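Sorngate Supper Recipes, read me first

Hi! If you've landed in this folder you are probably either a cousin or somebody Tala sent over, and either way, welcome. This is the typed-up version of my grandmother's recipe cards, plus the ones her neighbors on Sorngate gave her over the years (she never threw a card away, even the bad ones). Last updated Dec 18, 2018.

What's in here

There are 477 recipes in one big spreadsheet called recipes.csv, one row per card. The scans are in the cards folder, named by box and position, so B2-090 is card 90 in box two. I've typed up the fronts of everything. The backs are a different story, see further down.

Columns

card_id: matches the scan name.
title: exactly as she wrote it, so you get things like "Good Cake" and "Other Good Cake." Please don't fix these. I love them.
giver: whoever's name is on the card. Blank if there isn't one. I guessed at a few early on and then took all my guesses back out, because my aunt disagreed with every single one of them.
course: soup, main, side, bread, sweet, pickle, drink, or odd. Odd is where the silver polish went.
ingredients: separated by semicolons. Amounts are left the way they are on the card. A "coffee cup" of flour was her blue cup, and I measured it with Birgit Frerichs in October and we got a bit under a US cup, but your blue cup may differ!
method: her words, my punctuation. She wrote without any periods at all and it was making my eyes cross.
stains: yes or no. I added this one for fun and now it's my favorite way to sort the sheet. If you want to know what people really ate, filter on yes.
tested: yes means I or Birgit cooked it and it came out as food.

Testing

We've cooked 22 so far, mostly breads and soups. The rye dumplings are wonderful, the cold beet thing is better on day two, and the Addo relish (named for the family across the street, the card says) makes far more than you have jars for. Card B1-315 says "bake until done" and that's the whole method, so if you crack that one please write and tell me the temperature.

Birgit does her testing at home and I do mine in my very small kitchen, so bread times vary. Where we got different results I put both in the notes. 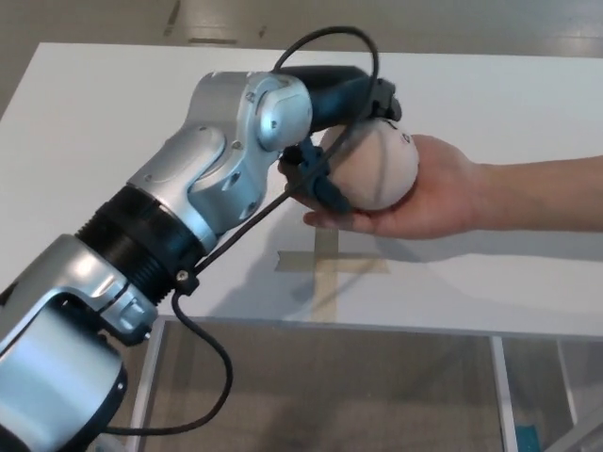

A white ball, an open palm and a black gripper.

Known problems

The backs of the cards. Some have second recipes on them, some have phone numbers, and one has a long complaint about a church raffle. I've scanned them all but only typed the ones that were clearly recipes. If you find one I missed, add a row at the bottom and put "back" in the notes, and I'll slot it in.

Fractions got mangled when I moved the file from my old laptop. I've gone through the sweets and fixed those by hand. Pickles I haven't touched, so check the scan before you trust a number there, especially for salt and vinegar. And please don't use the old canning times at all, go by a current guide.

Also, she used "fat" for lard and butter both. In the cakes I think it's butter. In the pie crusts it's lard, I'm pretty sure, my mother backs me up on this.

Using it

Cook from it, print it, copy it out for your kids. If you put a recipe on a blog, keep the giver's name with it, that's all I ask. Tala Mansour made a lovely printed booklet of the soups and you can get the file from her or from me.

To do

Type the rest of the backs
Fix pickle fractions
Ask Aunt about "Pridia" on card B3-022, is it a person or a brand or a kind of bun
Cook more of the mains, they keep getting skipped for bread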